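Abril
Por el equipo del taller compartido de Drarnwood

Hola a todos los de la Fundación Gindwood:

Os debía este informe desde el viernes y me lo he dejado para el final, como siempre, porque prefiero estar limando piezas antes que escribir (perdón!). Os cuento cómo va la pinza de mano y en qué se ha ido vuestro dinero.

Lo primero, el dinero. De los 2.000 euros de la ayuda nos quedan 23, y están apartados para tornillería. El gasto más gordo fueron los servos Tusen, que llegaron tarde y con un conector distinto del que pedimos. Perdimos una semana entera soldando adaptadores y ya les he escrito para reclamar, sin respuesta de momento. La placa controladora se la compramos de segunda mano a Szabó, la tienda de electrónica de la esquina, y ahí sí que ahorramos un buen pico.

La pinza ya se puede llevar en la mano con la cámara montada, que era el hito de este trimestre. Pesa más de lo que prometí en la solicitud -- la culpa es del soporte, lo diseñé pensando en que no se rompiera y me pasé tres pueblos. La próxima versión va con menos material.

También hemos empezado con las tareas de mesa. Elegí cosas de casa con formas incómodas, y la pareja que más juego está dando es el cepillo de pelo rosa y el vaso de anillos con el patito. El mango es liso y largo, la cabeza está llena de huecos, y a mí me parece un objeto estupendo para sufrir un rato! Cubrimos la mesa de blanco para que el fondo moleste lo menos posible en el vídeo.
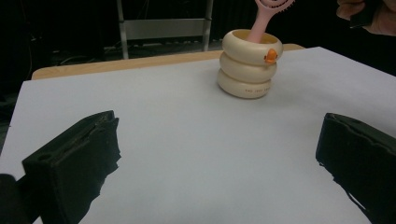
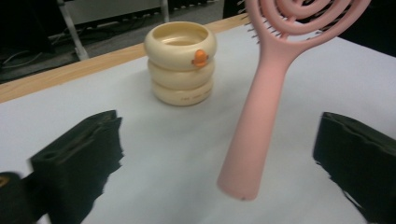
Vistas desde la pinza: el cepillo metido en el vaso (primera) y en el aire, junto al vaso (segunda).

Llevamos 28 grabaciones de esta tarea y quiero repetir unas cuantas con más luz, que por detrás de la mesa se ve todo muy oscuro. Las almohadillas de los dedos son el otro asunto pendiente. Los bordes están hechos una pena y voy a probar con otro material, seguramente silicona, aunque pegarlo bien me da bastante respeto.

Para el próximo trimestre tengo apuntadas 3 cosas: aligerar el soporte, cambiar las almohadillas y ordenar los archivos de vídeo, que ahora mismo tienen unos nombres que solo entiendo yo. El manual de montaje va por la mitad. Le faltan los dibujos del cableado y no os lo quiero mandar así.

Si os viene bien pasar por el taller, por las tardes a partir de las seis casi siempre hay alguien. Las facturas van en sobre aparte, menos la de los adaptadores, que os la envío en cuanto aparezca.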